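Looking at Abstract Painting
Week 3 handout: Line, layer and the picture edge

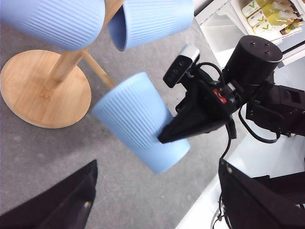 Fig. 1. Light blue ribbed cups and a mug tree in blond wood.

Welcome back, everybody, and thank you for the lovely conversation last time (we ran well over, and I was glad we did!). These notes cover what I meant to say and a fair bit of what I did say, so if you missed the session you should be able to follow along at home with a pot of tea and a pencil.

1. Where to put your eyes first

People often stand in front of a big abstract canvas and start hunting for a face or a boat. There is no harm in that, and if you find a boat, enjoy it. But try giving the first minute to the lines. Pick one, anywhere you like, and follow it with your eye until it stops or dives under something else. Does it speed up? Does it get thin and dry, as though the brush was running out of paint? A line made with the whole arm has a different swing to it than a line made from the wrist, and after a few weeks you will start to feel the difference in your own shoulder.

2. Layers

Most of the paintings in our slide set were built up over a long stretch of work, with earlier coats showing through the later ones. The big gray and orange canvas from the Brorville show is a good one to study. Look near the lower corners, where the painter has scraped back to a chalky pink that must once have covered a lot more of the surface. I always want to put my nose right up against it, and I would ask you please not to do so on the visit.

Some words we will keep using:

Ground: the first coat, which everything else sits on.
Glaze: a thin, see-through layer of color.
Scumble: a broken, dry layer dragged over another so that bits of the lower one peep out.
Bleed: the soft spread you get when thin paint goes onto a damp or unsealed surface.

3. The edge

We had a good argument over the Arna series, and I have been thinking about it ever since. Half of you felt the shapes were trapped inside the canvas, and the other half felt they carried on past it and out along the wall. Both camps made a strong case. Have another look at the second and fifth panels, where the black band runs right off the side, and see whether you still agree with yourself.

4. For next time

Choose one painting from the slide set and write 200 words on a single line in it. Only one line, please, however tempting the others are! Then make a drawing with 50 marks, using any tool you have in the house except a pencil. Old toothbrushes are wonderful for this, and so is the edge of a piece of cardboard.

Reading: the Phuthong catalog essay, up to page 26. It is slow going at the start but it warms up nicely once the writer gets into the studio. The shelf copy stays in the room, so do leave yourselves time to read it before class.

Notes revised January 12, 2023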